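Print this page
E-mail this page

Terno Opens Household Sorting Station in Purnholm

PURNHOLM, January - Residents of Purnholm can now bring mixed household recyclables to a staffed sorting station on Wultska Street, operated by Terno under an agreement with the town. The station takes paper, cardboard, metal cans, glass jars and rigid plastic. It is free for anyone with a Purnholm address.

The station replaces the two unstaffed drop-off points behind the Farouk Market parking lot, which closed at the end of last year. Those points were often full by the middle of the day, and bags left next to the bins had to be sent to landfill because the contents could not be checked.

Under the new arrangement, residents hand over their material at the counter or leave it in the covered bay next to the entrance. Terno staff sort it by hand before it is baled and sent on to buyers. Residents do not need to separate anything at home, but food containers should be rinsed and lids taken off.

"Most of what we were losing was perfectly good material with one wrong thing in the bag," said Tarek Berrada, operations manager at Terno. "A person can pull that one thing out. It takes a few seconds and the rest of the bag is saved."

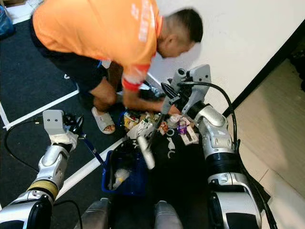
Small waste items being picked through by hand on a floor mat.

The station has seven full-time employees. Hours are 7 a.m. to 6 p.m. on weekdays and 8 a.m. to noon on weekends. The covered bay stays open for one hour after the counter closes. It is closed on public holidays.

Terno ran a trial of the service last fall with 300 households in the streets north of the rail line. During the trial, the share of collected material sent to landfill fell by 39 percent compared with the same streets a year earlier. The town council approved the full service on the basis of those results. The agreement runs for two years and can be renewed.

Doaa Samir, who coordinates waste services for the town of Purnholm, said the trial also showed where people were unsure of the rules.

"We had a lot of calls about bottle caps, batteries and small packaging," Samir said. "We have rewritten the household guide to cover those, and it will go out with the next water bill."

The station does not accept batteries, light bulbs, paint, garden waste or electrical goods. These should be taken to the county site on Farouk Road, where the existing fees and hours have not changed. Curbside trash pickup is also unaffected.

Apartment buildings and small businesses may apply for a weekly pickup from the same crew. Application forms are available at the station counter and at the town office. Pickups will begin once routes have been set, and applicants will be told their start date by mail.

About Terno
Terno provides collection and sorting services to towns and small businesses. Its main office is in Purnholm.

Media contact: Tarek Berrada, Terno, Wultska Street, Purnholm

Print this page
E-mail this page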